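Kornora Bench Cell -- Two-Arm Configuration

Product group: Benchtop cells
Sold as: Complete cell, frame and deck only, or arm upgrade kit
Lead time: 30 working days from approved layout drawing

Overview

The Kornora bench cell is a fixed workcell for handling small bottles, vials, cartons and similar light goods. Two arms share one deck. One arm can hold or present an item while the other works on it, or both can pick from the same area under a common reservation scheme. The cell is sold by Jaltadside and is intended for development benches, packaging trials and short production runs where a full conveyor line is not justified.

This page covers what is in the price, what is not, and what a buyer needs to settle before asking for a quotation. Drawings and the electrical schedule are sent with the quotation.

What is included

Aluminum extrusion frame, black, with uprights and leveling feet
Wooden deck, cut to the frame and removable from above
Two arms with electric two-finger grippers
Wrist camera on one arm
Cable chain and mounting brackets
Controller with Rusu cell software, single-seat license
Emergency stop, one per operator side
One set of spare fingertips per gripper

What is not included

Guarding or light curtains
Work lights
Trays, nests and product fixtures
Compressed air or vacuum equipment
Host computer for data storage
Site electrical work
Risk assessment of the finished installation

Buyers moving from a single-arm cell tend to underestimate the second list. Guarding in particular is priced by site and can't be estimated from the cell dimensions alone. If the cell will stand in an open lab with foot traffic on more than one side, say so in the first inquiry.

Choosing the gripper fingers

The standard fingers suit rigid items with parallel or gently curved sides. Dropper bottles, capped vials and small cartons are normally handled without custom tooling. Soft pouches, tubes and anything with a loose label should be sent in for a grip check before the order is placed. Send 15 samples of each item, filled to production weight. Empty bottles give misleading results, as they tip at a much lower side force than full ones.

Finger opening and approach angle matter more than gripping force for most small goods. When bottles stand close together, the outside width of the open fingers sets the minimum spacing. A tray pitch that works for manual packing is often too tight for the gripper. It is cheaper to change the tray than the fingers.

Deck and frame

The deck is a working surface and should be budgeted as a consumable. Fixtures are screwed directly into the wood, moved, and screwed in again. After enough changes the deck is replaced. A spare can be ordered with the cell at a reduced rate and stored flat. A metal deck is offered at extra cost for wet or solvent work; it adds weight and must be bonded to ground.

Accessories attach to the frame slots with standard T-nuts. Leave at least one upright clear on each long side for later additions. Vertical cable chain takes more of the frame than most layout sketches allow for.

Lighting

Camera-based picking depends on stable light. Clear and translucent trays scatter light and can hide a bottle's lower edge, and glossy labels produce highlights that move with the wrist. A single diffused lamp above the deck is enough in many rooms. Rooms with large windows may need a shroud or a second lamp on the opposite side. Include the lamp stand in the floor plan -- stands placed inside arm reach are a frequent cause of late layout changes. 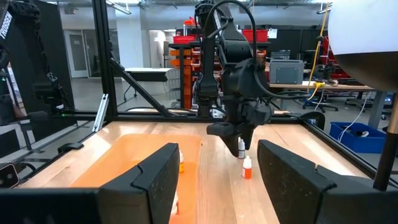 Item position also needs to be decided before the software is set up. Bottles standing directly on the deck can be approached from any side, but they can be knocked over by a low pass. Bottles in a tray are better contained, and the rim then limits how low the fingers can go. If both conditions occur in one task, quote for both. The Rusu software treats them as separate pick types, and each is taught and checked separately.

Service and operating costs

Fingertip pads: inspect every 2000 cycles, replace on visible wear
Wrist cable: inspect monthly, replace at annual service
Arm calibration: after any collision, and at annual service
Software updates: included for the first year

The Cledine service plan covers annual service for both arms, one calibration visit and phone support on working days. Decks, fingertip pads and damage from collisions are excluded. Sunday and night call-outs are charged separately.

Requesting a quotation

Quote reference KB-31 and send the following:

Item drawings or samples
Expected cycles per shift
Tray drawing, if a tray is used
Floor plan showing walkways, doors and power outlets
Whether existing arms will be reused

Prices are held until the end of February. Cells ordered as frame and deck only can be upgraded later, provided the original layout drawing reserved space for both arms.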